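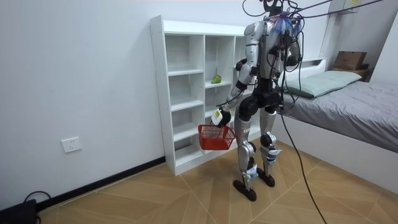 White cube shelves, left side of the bedroom.

Furnenow cube shelves – is the wall kit a racket?
Home & Storage > Furniture > Shelving

plankton_77
Moved into a new rental in June and put a white cube unit in the small bedroom. Now Furnenow has emailed to tell me I need their Badley wall kit or the unit is "not considered safely installed." The kit is $5 plus shipping. I'm not broke over five dollars, but I've never had a company send me a part so small with a letter so scary. Is this a real safety thing or a way to get out of the warranty?

mrs_grommet
Real thing. Anchor it. Anything a kid can climb gets anchored in my house.

plankton_77
No kids here. No pets either. It's a low-traffic room.

drywall_dan
What's in the kit though? I bought one for a dresser and it was a plastic strap and two screws I wouldn't hang a calendar from. You can get a metal L bracket at any hardware store and hit a stud.

oldvarnish
I don't buy the "any furniture will kill you" line. A wide, squat unit with books in the bottom row isn't going anywhere. A tall skinny one with nothing in the bottom, different story. How tall is yours and what's in it?

plankton_77
Four cubes high. Mostly books. The heavy ones are on the bottom because I was too lazy to lift them.

mrs_grommet
Four high is plenty tall enough to tip if somebody pulls on it. You don't have kids, but do you have visitors? My sister's boy was up the side of a bookcase before she had her coat off.

oldvarnish
Fine, but that's an argument for a bracket. It isn't one for THEIR bracket. Read what the email says about the warranty.

plankton_77
"Units secured with hardware other than Badley may not be eligible." May not. Whatever that means.

drywall_dan
Means they haven't decided yet and would like your five bucks while they think about it.

268sawhorse
I'll disagree with the crowd a little. I have the Brodent version of the same shelf and their kit was free in the box, and it was decent – steel, with long screws. So the idea isn't a scam. Charging for it separately is what stinks.

oldvarnish
Was it the same shelf or did it just look the same? Every white cube on the market looks the same to me.

268sawhorse
Looks the same, I haven't had them side by side. The Chareonsuk ones look the same too. I wouldn't swear to any of them coming out of one factory, people on here say that with no proof.

plankton_77
My other worry is the landlord. Lease says no holes bigger than a picture nail.

mrs_grommet
Ask in writing. Mine said yes the same afternoon. You fill the holes when you leave.

drywall_dan
Spackle, 4 minutes, done. Skip the sticky pads. I've seen people recommend them and I don't trust any adhesive on rental paint, it'll take the paint and the paper with it.

oldvarnish
Agree on the pads.

plankton_77
OK. I've emailed the landlord and I'm buying a plain steel bracket. Not paying for the Badley until somebody at Furnenow can tell me what "may not" means.

268sawhorse
Post their answer if you get one. I'm still waiting on a reply from them about a missing shelf pin.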